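Why the crisp packet is still hard to recycle

A typical crisp packet weighs very little, but its film has several bonded layers, one of them a vapour-deposited metal that keeps out oxygen and light.
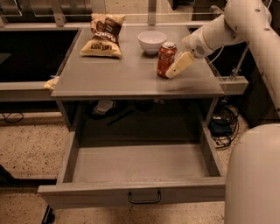

Jolene Grimshaw puts the sorting problem down to size and shape: flexible film travels with the paper on most lines, and has to be pulled out by hand or by air jet.

At the Steltadwood plant, 157 bales of mixed film were tested last September. Drinks cans went through the same building with little trouble - eddy currents throw them clear of the belt. Film needs washing, shredding and a separate melt stage, and the pellets are grey.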